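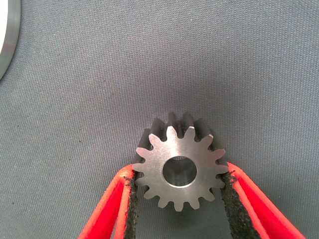
A small steel spur gear.

I'd been meaning to talk to Catrin Ruddock ever since a friend lent me her novel about a clockmaker's widow, so when she said she was free one afternoon in October I was on the train before she could change her mind! She writes in her back bedroom, with the radio on, and she makes very strong tea.

"I wrote it 3 times," she told me, laughing. "The first go was all weather. Pages of drizzle, and my sister gave up at chapter two."

I asked how she gets going in the morning (I'm hopeless before ten). "I copy out the last paragraph from the day before, by hand. By the end of it I'm cross with something, so I fix it, and off I go." 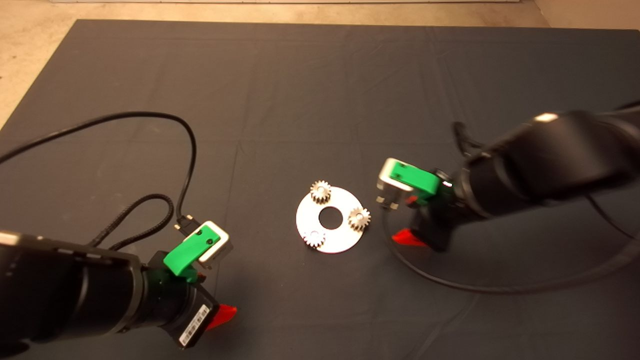

Three gears on a white disc.

Some days she manages 3,000 words, other days it's a shopping list. Her editor, Irena Kaczorowski, cut an entire uncle from the book. "I sulked for 5 days," said Catrin. "Then I read it without him and rang her to say sorry."
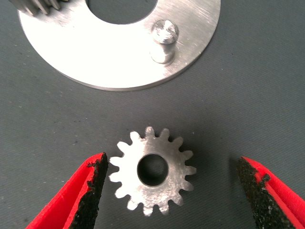 Dialogue is the bit she loves best, and she reads all of it aloud, doing the voices, with the window shut for the neighbours' sake. She's fussy about objects too. The widow keeps one gear in her apron pocket, a little silver thing with a round hole through the middle and faint scratches on its face, and Catrin rewrote that passage over and over until it stopped sounding like a catalogue. The next book is set in a seaside boarding house, and the uncle is back, as a lodger.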